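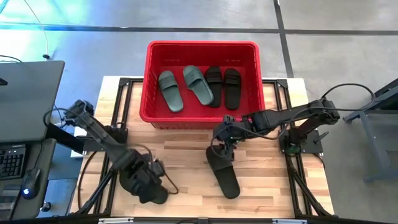

Kadthorpe Small Trader Recovery Loans: where we are as of June

Hi Shahla,

You asked for something shorter than last time and with fewer tables, so I'm just going to talk you through it. The full ledger went to Jirayu Luangrath along with the bank statements, and he has everything he needs to check my arithmetic (please let him, I've been staring at it too long).

Money out the door

We've now made 26 loans out of the Jodimer fund. Most went to people who sell things in person: market stalls, a couple of repair shops, two bakeries, a woman who sells secondhand shoes and bags and has finally moved off the sidewalk and into a real unit. Nearly everybody borrowed for stock. I'd expected more requests for rent arrears, and we did get a few in spring, but landlords on the Dursun side of town seem to have agreed to wait, at least until the summer trade comes through.

Repayments are holding up better than I feared in my last report. Of those loans, 14 are fully on schedule and 11 are on the softer plan we agreed in April, where people pay the interest now and start on the principal in the fall. One is in trouble. It's the catering business, and you'll remember I was nervous about that one from the start! Their big contract was canceled, the deposits had to go back, and there's simply no cash. I've met with the owner twice and I'd like to give her until September before we talk about writing anything down. I'll send you a separate note on it.

Prices

Every borrower brings this up before I've even sat down. Wholesale costs are up about 3 percent since our last round of visits, which doesn't sound like much until you're working on the kind of margins these folks have. Cooking oil, flour and packaging are the worst. Some have raised their own prices and lost customers over it, others are swallowing the difference and paying themselves less. I don't have a clever answer. What I have done is move the smaller borrowers to monthly check-ins instead of quarterly, so at least we hear about it early.

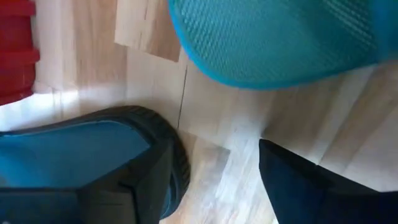 Staffing and the new office

Holger Hedlund has taken over the applications desk and he's great, very patient on the phone. Aslak Skjelbred is still doing the site visits and would like a mileage allowance, a request I support and have put in the revised budget. We're settled in on Stasetine Road now. The lease came in slightly under what we planned, and the difference is covering the translation of our forms, which was overdue.

The software is still a pain. It drops the last payment whenever you export a borrower's history, so Holger keeps a spreadsheet on the side. Arūnas Žukauskas says a fix is coming in August. He said that about May, too.

What I need from you

A yes or no on carrying the unspent training money into the second half of the year. The bookkeeping classes started late and I'd hate to lose the evening group when they've only just gotten going.

Also your thoughts on the loan ceiling. Several of our first borrowers have asked to come back for a bigger second loan and right now the rules don't let me say yes. I'd raise it for anyone who has paid on time for a full year, and leave it alone for everybody else.

I'm at my desk most mornings before ten if a call is easier.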